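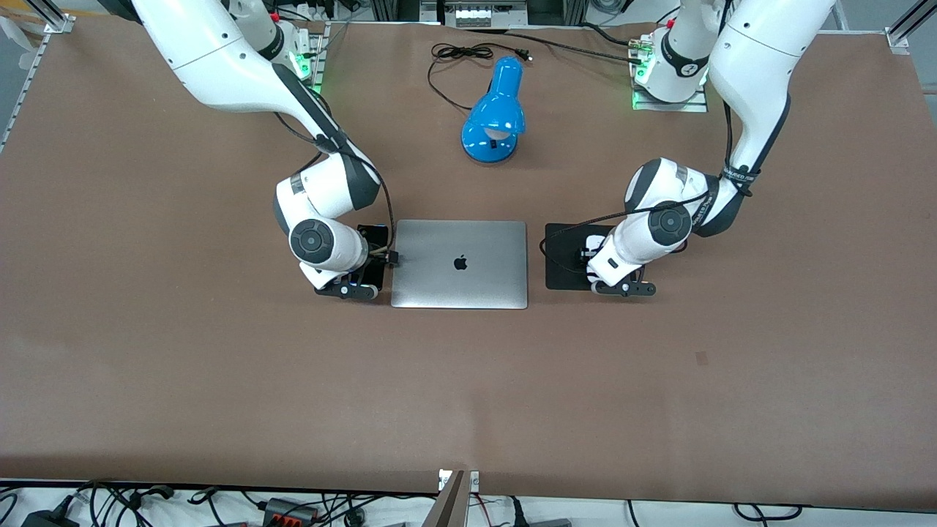 A closed silver laptop on the big brown table, between two white robot arms.

I bought the Bennani edition of the Meditations in July, mostly because my old paperback had split down the spine somewhere in Book Six and I was tired of holding it together with a rubber band. I've now been all the way through it twice, once straight and once in the little bedtime doses that this book seems made for, so I think I can say something useful about it.

First, the basics. It's a hardcover, 418 pages, with a sewn binding and one ribbon (blue, already fraying at the end on mine). The Greek isn't included. If you want facing pages you'll have to go elsewhere, and I'll be honest that I missed them more than I thought I would. My Greek is bad, but it's good enough that I like to peek when a sentence sounds odd and see whether the oddness belongs to Marcus or to the translator.

And there are some odd sentences! The translation goes for short, plain English, and most of the time I loved it. The grumpy opening of Book Two, where he tells himself to expect meddlers and ingrates before the day is out, comes across like a man talking to himself while he looks for his shoes. My old version had him sounding like a bishop. The passages on getting out of bed in Book Five are even better. I read those at 6 in the morning, when I had no desire to get up myself, and felt properly told off.

Where it wobbles is the technical vocabulary. Marcus uses a word for the part of you that does the steering, the ruling part or the command center or whatever you want to call it, and it comes up constantly. This edition switches between "mind," "self" and "the governing part" depending on the sentence. I get why, since the same clunky phrase over and over would wear anybody down, but it means that a new reader can't tell he's coming back to one idea. I only noticed because I had my taped-up paperback open next to it. "Impression" gets the same treatment. Sometimes it's "impression," sometimes "appearance," and once in Book Eight it's "what you see," which made me stop and go back a page.

The notes are at the back, keyed by book and section number. I know some people hate that. I'm fine with it, but the running heads in the notes only give the book, not the page range, so you do a lot of flipping. What's in them is good, though. They don't bury you. There's a really helpful one on Heraclitus and which of the quotations might be Marcus remembering a line wrong, and another on the people he thanks in Book One, which I'd always skipped before (bad habit, I know) and will not skip again. Book One turned out to be my favorite part this time around. All those debts, one after the other, with hardly any argument in sight.

The introduction runs long. You get a chunk on the Stoics in general, a chunk on Epictetus, a chunk on the history of the text, and then a last section on whether the Meditations has any structure at all. That last section is the one to read. It makes a decent case that the repetition is the whole exercise, that he's practicing the way you'd practice scales, and I found it made me more patient with the middle books, where he tells himself he's going to die on pretty much every page. The Epictetus part I'd leave until afterward. It assumes you know the Discourses already, and if you do, you won't need most of it.

Now, how does it stack up against the others? I've owned 3 translations of this book over the years. The Trascombe pocket edition is the one I'd still put in a coat. It's tiny, the print is tiny too, and the English is stiffer, but it's careful about keeping one English word for one Greek word, and if you're reading for a class or trying to follow an argument, that counts for a lot. The Sirneo paperback reads fast and smooth and is the one that fell apart on me, so there's that. It also rounds off the hard bits. Put the three side by side on the passage about the vine that bears its grapes and asks for nothing more, and Sirneo is the prettiest, Trascombe the closest, and Bennani the one I'd want to read out loud.

A few small gripes. The index is thin: there's an entry for "anger" but none for "grief," and "nature" just gives you a wall of page numbers with no subheadings. The paper is bright white, which I find tiring under a lamp. And I caught a misnumbered note for Book Nine, section 19, that actually goes with the section after it. If you're hunting for it and confused, look one down.

None of that would stop me from recommending it. If you've never read Marcus before, start with this one and ignore the introduction until you've finished Book Four or so. If you have, and you care about the terms, keep your old copy close by. I'm writing my own little list of the Greek words inside the back cover, in pencil, and I'm up to the end of Book Seven with it.

Recent reviews
Seneca's Letters, the Brerkico selection
Which Phaedo for a first reader?
Lucretius in verse or prose
Epicurus: the Trascombe fragments
A short book on Diogenes that should have been shorter

This site uses cookies to remember your settings and count visits. By continuing to read you agree to their use. Accept | Manage settings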